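Varnport Hall, side rooms and store. Walk-round checklist
Done 01/05/2022 by Isla Munro, with Ewan Mowat for the first half (left to get the van back to Sultton)

Marks: OK / FIX / ASK. Comments under each. Sorry for scrappy wording, typed up from the back of the old form.

ENTRANCE AND PORCH

Front door closes on its own - FIX. Sticks on the last bit, needs a shove. Same as last time. Closer wants adjusting, Evander MacLeish has the right key for it.

Mat flat, no curled corners - OK

Porch light - OK. Cover has dead flies in it.

Ramp - OK underfoot. Handrail bracket at the bottom has a bit of play. Tightened by hand, won't last. FIX.

Fire notice readable - OK but still gives the old meeting point by the bins. We changed that in June. New one to be printed.

MAIN CORRIDOR

Clear full width - FIX. Stack of folding chairs outside the toilets again. Moved them. If you borrow chairs they go back on the trolley.

Emergency lights - 9 tested, all came on. Left them on for the full 60 minutes. The one by the cloakroom was dim by the end, Vitalii Shevchuk to have a look at the battery.

Floor - OK. Tape over the join near the kitchen is lifting at one side, pressed down, needs redoing.

Extinguishers on hooks, pins in, gauge in green - OK. Tag on the kitchen one is torn so couldn't read last service. ASK Niven, they should have it on their sheet.

KITCHEN

Hob off at wall when not in use - OK

Fire blanket - OK, in its pouch, pull tabs showing

Hot tap - runs very hot. Sign has fallen off. FIX, just a sign, not the tap. Ask plumber about the tap anyway.

Fridge temp written up - FIX. 2 gaps in the log. Please just write it down, even if it looks fine.

First aid box - plasters low, blue ones all gone. Eye wash in date. Burn gel not in date, binned it.

Kettle lead - OK now, was trailing over the front of the worktop, tucked back.

Step stool - wobbles. Taken out of use and put in my car. Do not use the bar stool insted.

SIDE ROOMS

Room 1: sockets OK, blind cord loop still hanging at child height. FIX before the toddler group is back in. Cleat needed, cheap, Lorna Matheson offering to fit it.

Room 2: window opens, restrictor OK. Radiator cover loose on left. FIX.

Both: door wedges found. Both removed. These are fire doors. I have a drawer full of wedges now.

STORAGE AND LIFTING

General rule for all rooms, same as before. Heavy stuff low. Nothing over 25 kg on any shelf, and get a second person for anything near that. Open bins and tubs go on a flat surface, not balanced on a chair, not on the stairs. Don't overfill so things stick out over the top where people walk past.
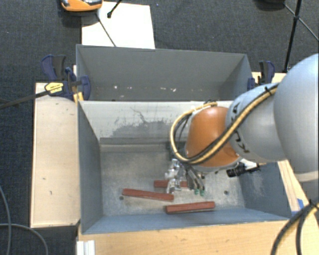
Open grey bins, three bars in the near one.

Shelving fixed to wall - OK on the long side. Short unit by the door not fixed at all, you can rock it. FIX, top of the list please. Nothing to go on the top shelf till done.

Paint and white spirit - should be in the metal cupboard. Wasn't. Is now. Cupboard key on the Nurner hook in the office, not in the lock.

Trestle tables - one with a split leg, labelled. Somebody has been using it with the label on.

Ladders - ASK. No inspection tag on the long one. Looks sound, but no tag no use. Evander to confirm if it was checked with the others.

Gas heater - disconnected, cap on. OK. Do we still want it? Takes up half the corner.

OUTSIDE

Back exit opens from inside without key - OK

Path behind - green and slippy all down the shady side. FIX. Needs a scrub, I haven't got a stiff brush.

Outside light on sensor - comes on late, you are past the step before it does. Vitalii says he can move the sensor round.

Bins away from wall - OK

Drain cover - OK

TO DO, IN ORDER

Short shelf unit, fix to wall
Blind cord, room 1
Back path
Door closer
Handrail bracket
Light battery by cloakroom
Radiator cover
Signs and notice (hot tap, meeting point)
Order burn gel and blue plasters

Comments from Lorna after reading: agree with the order but can the hand rail go above the door closer, we have people on sticks in most weeks. Also the toilet alarm cord isn't on the list at all. Was it pulled?

Isla: no, missed it. Will go back and do it. Handrail moved up, fine by me.

Recent items
Key list and who holds what
Kitchen deep clean rota
Notes on the boiler visit
Chair and table borrowing form
Sultton hall: same checklist, blank copy
Lost property, June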